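**Cell 2 back in service after grip fault**

The Prirkholm test cell was out of use for most of a morning in April after the gripper closed on a mug handle and did not release it on command. The arm kept following its path with the mug still held and stopped when the joint load limit tripped. No one was inside the cell, and the mug was not damaged.

Patricio Domínguez pulled the log that afternoon. The open command went out on time, but the left finger never reported back. The controller waited 800 milliseconds, logged code 1106, and then moved on to the next step in the program. It should have held position. The timeout had been set to "warn" during setup and never changed to "stop."

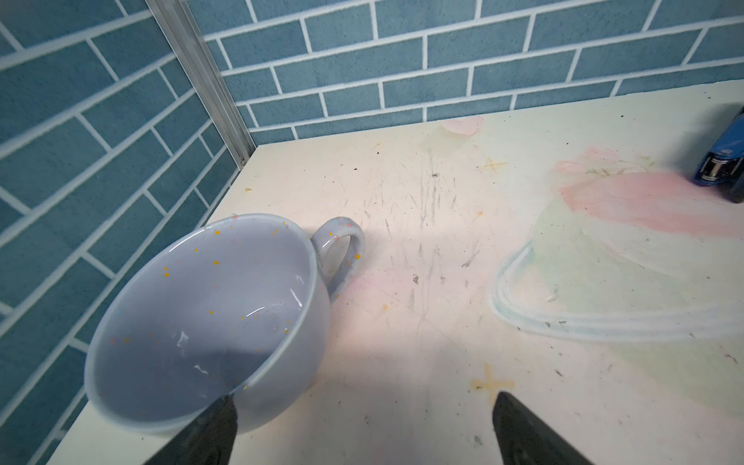 The missing report came down to a worn cable at the wrist connector. Leandro Barrientos replaced it and ran 64 open and close cycles on the new one with no dropouts. He also changed the timeout to "stop" and checked the same setting in the Noltonix cell, where it was already correct.

Until further notice, mug runs in Cell 2 are limited to half speed. Please do the following:

- If code 1106 appears, press the stop button and leave the part where it is. Do not pull it out of the fingers by hand.
- Write the cycle number on the sheet by the door before resetting.
- Check the wrist cable at the start of each shift. Spares are in drawer 17.

The old cable has gone back to the supplier. Patricio will post the revised startup checklist once Leandro has signed it off.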